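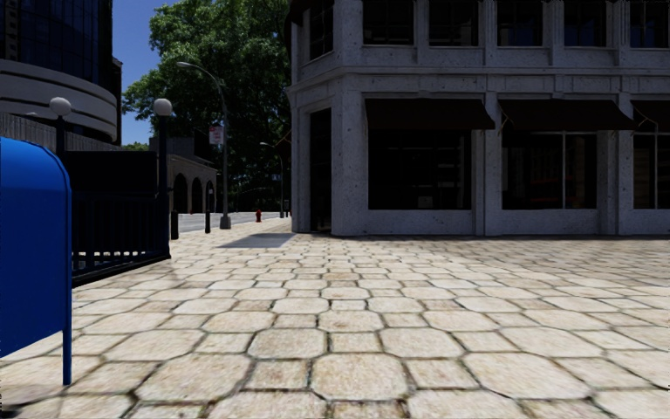
Re-sanding the joints in a stone patio

Joints that have lost their sand let the stones shift and give weeds a place to root. The method below is for dry kiln sand on a bedded patio. It does not apply to stones laid on mortar.

Tools: stiff broom, narrow scraper, hose, plate compactor with a rubber mat.

1. Scrape out moss and old sand to a depth of 2 cm. Work along one line of joints at a time.

2. Rinse the surface and leave it to dry fully. Damp stone holds the sand on top and stains.

3. Lift any stone that rocks. Level the bed under it, reset it and tap it down with a mallet.
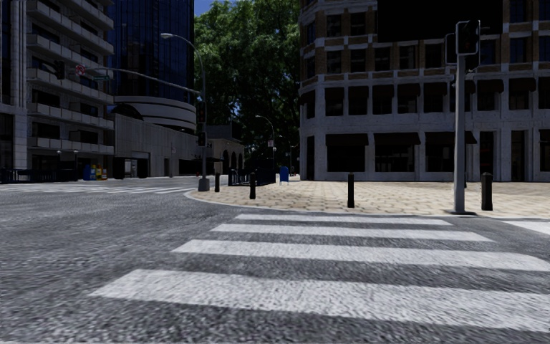
Tan paving stones with a pale kerb along the edge.

4. Check the edging. A loose kerb has to be re-bedded in concrete and left overnight before you go on.

5. Pour the sand and sweep it in diagonally to the joints. Vavon fine grade suits gaps of up to 6 mm.

6. Run the compactor over the area, top up the joints and sweep again.

Stop the sand just below the top of the stones. Check the level again in March and refill where it has sunk.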